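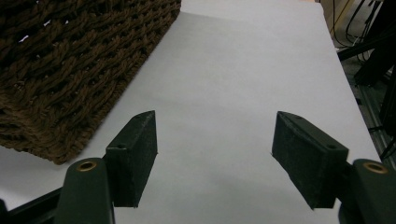
Linen repair mornings start again on 17 June 2021, in the back room at Markness. We had 49 items left over from January and most of them have now been mended, so there is space for new work. Please bring things washed and dry, with your name on a slip of paper pinned to each one. Put them in the dark brown woven basket on the white table and not on the chairs, which are needed for sitting on. The basket has a thick, rope-like weave and fine threads can catch on it, so please fold in any loose ends before you put a piece down.

Small cloths can go in together. Larger things such as sheets and curtains should stay in their own bag and be left under the coat hooks. Na-rae Heo will go through the basket at the start of each session and sort by colour before anyone threads a needle. Last time a lot of the black pieces came back with pale fluff on them, and it took longer to clean that off than to do the hems.

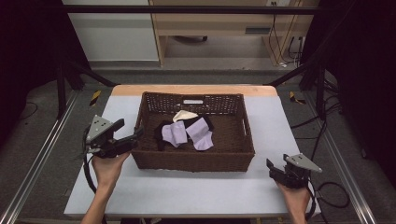
Black and cream are the colours we get most, and we have plenty of thread for both. Lavender is harder. The reel from Hamer is nearly finished and the replacement from Nakpan is a shade too blue — fine for the inside of a hem, but it shows on a patch. If you have any light purple cotton at home, even part of a reel, we would be glad of it.

The charge is 50p for a small cloth and 60p for anything with a hem longer than your arm. Please bring change. Zips and elastic are still not possible, as the machine is away being serviced at Cania and all the work is being done by hand.

Collection is from the shelf by the door, 6 days after you drop off. Anything with no name on it goes in the drawer underneath — look there first if your piece seems to be missing.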